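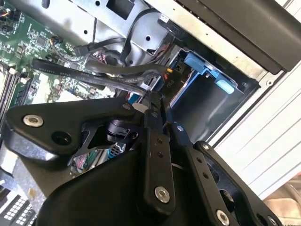
Figure 3. Open side of a computer workstation chassis.

4.2 Length of service and reasons for withdrawal

The Sturkau asset register lists 2166 desktop computers withdrawn from council offices, schools and libraries during the study period. For each machine the register gives the date of purchase, the department that held it, and a free-text note made at withdrawal. The notes vary a good deal in quality. Those from the libraries are usually a full sentence, while those from the schools are often a single word such as "old" or "slow". We coded every note against the scheme set out in Section 3, and a second reader checked the coding. Where the two readers disagreed, the note was marked as unclear and left out of the comparison between departments.

Age was the reason given most often. In most departments it meant that the machine had reached the end of the 6-year write-off period used by the council's finance office, and it says little about the state of the machine itself. Staff at the Silen office told us that computers were replaced in batches by floor, so that a machine bought late to fill a gap went out with its older neighbours. This practice was not written down anywhere, but it shows in the register as clusters of withdrawals in the same month, most often November, when departments were spending what was left of their equipment budgets.

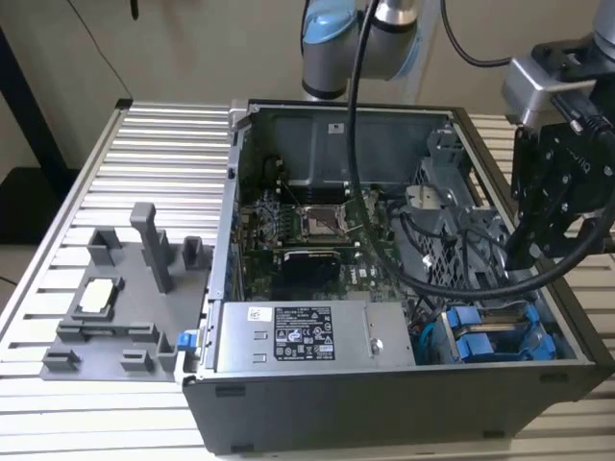
A fault was recorded for 463 machines. The notes rarely name the part at fault. Power supplies and storage drives come up more than anything else, followed by noise, which we treated as a fault only when the note also said that the machine had been reported to the help desk. We had expected faults to rise steadily with age. Instead they were spread fairly evenly over the later years of service, with a small group in the first year that was mostly dealt with under warranty and does not appear in the withdrawal records at all.

Repair before withdrawal was uncommon outside the libraries. The library service kept a small stock of spare parts at its Andreadis Street store, and its staff were allowed to fit a drive or a memory module without raising an order. Other departments had to send the machine to Raltimach, the council's contractor, under a fixed call-out charge. Several managers said that the charge was hard to justify for a computer already past the middle of its write-off period - they preferred to wait for the next batch.

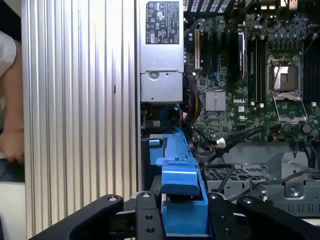
Figure 4. Blue plastic handle inside the open chassis of a Dell desktop workstation.

The effect of these rules can be seen in the length of service. Library machines stayed in use longer than those in any other department, although they were bought under the same contract and were switched on for more hours in the week. Many had been moved at least once, usually from a staff desk to a public catalogue point where the demands on them were lighter. School machines were seldom moved between sites. Of the 4 secondary schools in the sample, only one kept a record of where its computers went within the building, and we could not follow transfers in the others.

Two limits of the register should be kept in mind. It does not cover laptops, which were held on a separate list, and it treats a machine as withdrawn on the day the form was signed. Some computers were left in cupboards for months before that. The disposal route after signing is taken up in Section 4.3.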